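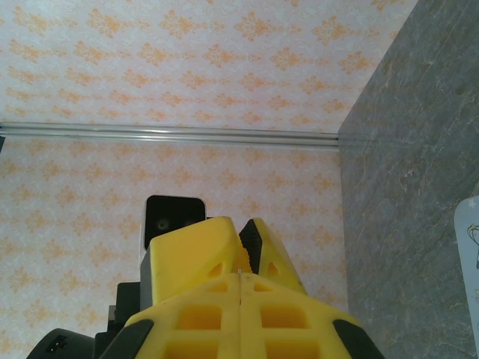

How do you work out how much patterned wallpaper to buy for one room?
You measure the height of the wall, add a bit for trimming, round that up to the next full repeat of the pattern, and see how many lengths of that size come out of a roll. Then you count how many widths go round the room and divide.

Notes for the evening talk, Proltstead Library, main room. Doors 7 pm, start at quarter past. Talk is forty minutes, then questions, then anyone who wants to can have a go at the pasting table.

OPENING

Say who I am and that I have been hanging paper for a living for a long time, mostly in older houses. Say the talk is about patterned paper only. Lining paper and painted finishes are in the next one.

Ask for a show of hands: who has papered a room before? Who has done it with a pattern? Usually far fewer hands the second time.

Explain that most of the trouble with patterned paper happens at the measuring stage. The hanging is slower than with plain paper but the movements are the same.

THE LABEL

Hold up the roll label from the Kamath paper and pass spare ones along the rows.

Point out the batch number first. Every roll for a room should carry the same one. Colours shift a little between batches and you will see it where two lengths meet in daylight. If the shop can't supply enough from one batch, wait for the next delivery or pick another paper.

Then the repeat. On this one it is 212 mm, so the same motif comes round again every 212 mm down the roll.

Then the match. Go through the three kinds, slowly, and hold up a sample of each:
Free match. No lining up needed. Narrow stripes and textures.
Straight match. The motif sits at the same height on both edges, so every length starts at the same point.
Offset match, also called half drop. The motif on the right edge is half a repeat lower than on the left. Lengths alternate. People get caught out by this one. Work from two rolls at once, A and B, and mark the back of each length in pencil.

WORKED EXAMPLE

Write it on the flip chart as I go.

Wall height 2442 mm, measured from the ceiling to the top of the skirting.
Add 100 mm for trimming, half at the top and half at the bottom. That gives 2542.
Divide by the repeat. Just under 12 repeats. Round up to 12, so each length is cut at 2544.
A standard roll is a bit over ten metres. Three lengths a roll, with one long offcut.

Stop here and let them check it. Somebody will say the offcut is nearly a full length. It is, and it's no good for a full drop, but keep it for over the door and under the window.

Say: measure the height in more than one place. In the Zoltarstead house the ceiling dropped by the width of my thumb from one side of the chimney breast to the other. Use the tallest figure.

Say: don't take doors and windows off the total when the pattern is large. You lose most of the saving in matching.

PREPARING THE WALL

Keep this short, there is a handout.

Old paper off. Fill, sand, wipe down with a damp cloth, let it dry. Size the wall if it is bare plaster. Lining paper goes on sideways so that its joins can't land on the joins of the top paper.

Switch plates: electricity off at the board before loosening anything. Repeat this one at the end as well.

If the wall is rough, a busy small pattern will hide more than a large one with open ground. A shiny paper hides nothing at all.

WHERE TO START

Show the sketch of a room with a chimney breast.

With a large motif, centre it on the chimney breast or on the wall you face when you come in. Hang the first length there and work outwards both ways. With a small all-over pattern, start near the window and work away from it.

Plan where the last join will be. The pattern will almost never meet up there. Over the door or in the corner behind it is the usual place.

Draw a plumb line for the first length and a fresh one after every corner. Don't trust the corner or the door frame to be upright.

Top edge: decide where the pattern meets the ceiling before cutting anything. If the ceiling slopes, don't let a strong line or the top of a motif run along it. Drop the pattern so that the ceiling cuts through a quiet part.

HANGING (do this live)

Board is behind the table, already sized. Two lengths cut and marked A and B.

Paste the wall or paste the paper, whichever the label says. If it's paste the paper, fold the ends in and leave it to soak for the time given. Same time for each length. If one soaks longer it will stretch more and the pattern will drift by the bottom.

Hang A to the plumb line. Brush down the middle and out to the sides.

Offer B up next to it. Match at eye level first, then slide up or down a touch. If there is a small drift over the length, eye level is the place to have it right.

Butt the edges. No overlap. Light pass with the seam roller, and leave it alone on any raised or embossed paper, where a roller flattens the pattern.

Trim top and bottom with a new blade. Snap the blade off after each length. A dull one drags and tears damp paper.

Wipe paste off the face at once with a clean sponge. Change the water.

CORNERS

Internal corner: measure from the last edge to the corner at top, middle and bottom. Cut the length to the widest of these plus a few millimetres, turn that onto the next wall, then hang the remaining strip over it to a new plumb line. You lose a sliver of pattern in the overlap. On most papers it can't be picked out from across the room.

External corner: wrap it round if the corner is true. If not, treat it as above with a wider turn.

COSTS AND LEFTOVERS

Say that the shop on the Drivedeo estate will take back unopened rolls within a month if you have the receipt. Ask before buying anywhere else.

Buy one roll over. Keep it in a dry cupboard with the label on. Write the room and the number of rolls used on the inside of the label.

QUESTIONS THAT USUALLY COME UP

Can I paper over old paper? Sometimes it holds. I wouldn't with a heavy one.
Bathrooms? A vinyl, with an extractor fan, and keep it away from the shower.
Bubbles? Leave overnight. Most go flat as the paste dries.
Lifted seam? Seam adhesive on a small artist's brush, press, wipe.

Handouts: 100 printed, on the table by the door. Labels back to me, please.

Last reminder before the table opens: power off before you touch a switch plate.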